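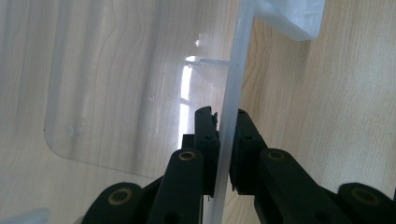
What the grippers are costing us this year

January 14, 2019

I said before the holidays that I would write up the budget for the hand-held grippers, so I have finally sat down with the receipts.

The total for the year is 3,000, and that has to cover everything at the Kanaan bench. We have 3 grippers now and I want to get to 6. My first plan was to buy the other three in one go from Lidance, but their quote left nothing for spares, and spares are what we keep running short of. Bushings most of all. Each linkage has its brass-coloured ones and I would like a bag of 100 in the drawer before anything else gets ordered.

Kitstead will sell the black finger blocks separately, which Lidance won't. Delivery to Cendville is slow though, and they charge for it per parcel, so it makes sense to put in one large order.

The other line I had left out was things to pick up. Clear and frosted plastic is what we use most at the moment. Thin panels held by the edge are a fair test of the fingers, and see-through sheet on a pale wooden top is awkward to make out on camera. It scratches, so I have put in some money for replacing it.

Current plan for January:

Bushings and finger blocks first
One new gripper, not three
Plastic sheet, cut to size locally
The rest held back until the summer

I still need to ask Lidance if the quote stands for a single unit – their last email didn't say.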